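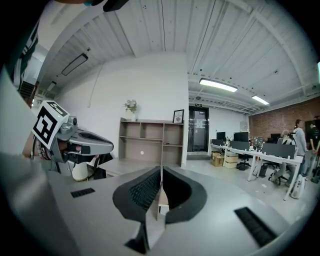

Handheld grippers in use at the Drivelari office, with the desks and brick wall behind.

The Drivelari open day starts at 10 in the morning, and by quarter past the coffee is gone. The company rents one floor of a former print works in Carroll, a few minutes' walk from the station. You come in past the exit door with the notices on it and you are more or less standing in the robotics section. There is no lobby.

Drivelari collects recordings of people doing things with their hands. The work is done with grippers that a person holds, one in each hand, each with a camera on it. Whatever the person picks up, moves or puts down is recorded from the gripper's point of view, and the recordings are used to train robot arms that have the same fingers on the end. The arms themselves are not in Carroll. They belong to the client, Gindholm, which runs repair depots and wants machines that can put tools back where they came from.

Visitors were let in by groups, and I was in the second. We were a mixed lot – two high school teachers, a retired fitter, a couple of engineering students and a man who had come for the building and stayed for the grippers. The operators gave a short talk and then got on with it, which suited everyone.

The grippers are grey and bulkier than I expected. The fingers are black and soft, with a mesh texture on the inner faces, and they give a little when you press them. On top of the casing sits a square marker in black and white, the kind of pattern a computer can find easily and use to work out where the gripper is and which way it is tilted. An operator told us that the marker causes more arguments than any other part. If a sleeve covers it for too long, the recording is thrown out.

Each recording is called a take, and a take on the day we visited was meant to last 30 seconds. The team had 2,037 usable ones on the board for the current job when we arrived. Gindholm has asked for 3,400. An operator on a good shift gets through a fair number, but the rejects come out of that, and so do the breaks, which are compulsory. The tool is not especially heavy. Holding two of them out in front of you is another matter, and the fitter, who had opinions about forearms, was the first in our group to put his down.

The current job is small hand tools. Someone lays out a tool on a flat surface, the operator reaches in, closes the fingers and lifts.

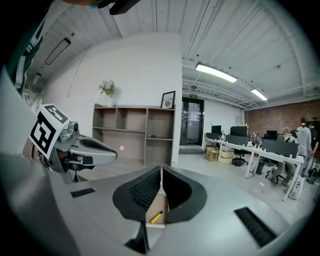
Screwdrivers are harder than they look. The handle is easy enough to grab, but it rolls, and if you come in at the wrong angle the shaft swings around and points back at you. Operators are taught to line the fingers up with the handle first and only then move down. They are also taught to be slow, slower than feels natural, so that the recording shows the approach clearly. One of the students tried it three times and got it on the third. I took longer.

The colour and angle of the tool are changed between takes, and so is what lies under it. The software that sorts the recordings is called Cletell, and it was written in-house. It lines up the footage from both hands, checks the marker and flags anything that looks off for a person to review. We watched a few flagged takes on one of the monitors. Most were dull. In one, the operator sneezed.

I asked whether the office itself was a problem, with people at their desks behind the work. The answer was that the background is left as it is. A depot will have people walking through it too, and a system trained only in front of a bare wall tends to do poorly anywhere else. So the desk staff carry on with their day, and the grippers carry on with theirs.

Pay came up, as it should. Operators are employed by the hour and not by the take, a change made after the first 1,000 takes, when too many rushed ones were coming back as rejects. Two of the people we met had worked in warehouses before this. Both said it was quieter.

The session finished at noon with questions, mostly from the teachers, who wanted to know if a class could come through. It can, in groups of up to eight, and closed shoes are required. The next open day is planned for October, and bookings go through Drivelari's front desk, which is also the desk nearest the door.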